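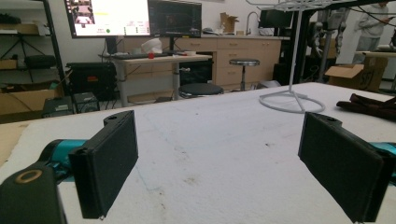 The assignment sheet for the fall section of the manipulation course at Cevasmont runs to 2 pages, and most of the second page is a list of things that do not count. Pushing an item off the table does not count. Neither does pinning it against the table and dragging it. A garment has to leave the surface, travel, and arrive on its stand in a state that a shop clerk would accept.

The course is taught by Dilek Oral, who spent the earlier part of her career on packaging lines. Her students work in teams, and each team is given one class of clothing accessory for the term. Hats went first when the teams chose, followed by belts. Ruba Tannous and Peiyu Zou, who arrived late to the selection meeting, were left with neckwear.

"Everything we were good at was boxes," Zou says. "A box has six faces and it keeps them."

A strip of fabric keeps very little. Grip it at one end and the other end swings, folds under or catches on the table. The position of the item after a grasp depends on where it was held, how fast it was lifted and how it was lying beforehand. The team's simulation from an earlier course, written for rigid parts, was dropped in September after one afternoon of trying to adapt it.

What replaced it was demonstration. A student holds a gripper by hand, performs the task, and the recording from the gripper's camera becomes training material for a policy that will later run on an arm. The requirement is 400 accepted demonstrations per item. Tannous and Zou split them into sessions of 50, with a change of operator between sessions so that the policy does not learn one person's wrist.

The team calls its project Nandach. The name is on the repository and on the lab booking calendar, and neither student would say where it came from.

Bow ties were added to the item list after a run of long neckties. The pre-tied kind looks like an easier target: the bow is compact, and it offers some thickness for the pads to close on. The strap is the difficulty. It can lie in a loop, in a line or across itself, and an operator has to decide on each attempt whether to take the bow, the strap or the place where they meet.
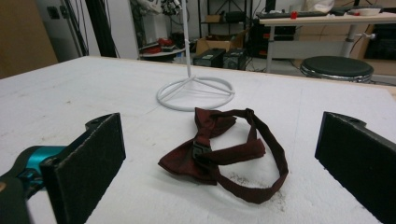 A burgundy bow tie between the gripper's padded jaws, its neck strap looped on the table in front of the stand.

Majdi Haddadin, the teaching assistant, reviews the recordings. He rejects any in which the operator hesitates over the item and then changes the plan. Such a recording may end well, he says, but it contains two intentions, and the model has no way to tell which one it was meant to copy. In the first bow tie session he threw out 21. Tannous disputed several of them and won back a few.

The disagreement led to a rule that the whole class now uses. Before touching the item, the operator states the grasp point aloud. The reviewer compares the statement with the recording. If they match, the attempt goes forward to the next check; if they do not, it is deleted the same day.

Pad material took up more of the term than anyone had planned. Satiny cloth slips, and squeezing harder leaves creases that change how the item lies on the next attempt. Hadi Masri, who is responsible for the belt team's hardware, tested several pad surfaces on cloth samples and wrote up the results in a short memo. Its main finding was that a rougher surface with lower force did better on thin fabric than a smooth one with higher force. The belt team, working with stiff leather, ignored it. The neckwear team adopted it within the week.

Scoring is by public trial at the end of the term, in the Hijazi building, on an arm that the students do not get to use beforehand. Each team brings its trained policy, its items and one spare set of pads. The items are dropped onto the table from above by a member of another team. Oral introduced that last provision after a year in which every garment happened to land neatly.

Zou expects the neckties to do well and the bow ties to do less well. The present version of the policy reaches for the bow even when the strap is lying over it, and then lifts both. Tannous wants more demonstrations that begin from a crossed strap. Zou would like to retrain on the existing set first, with the oldest sessions removed. They have booked the lab for both, starting at 7 in the morning, before the belt team gets in.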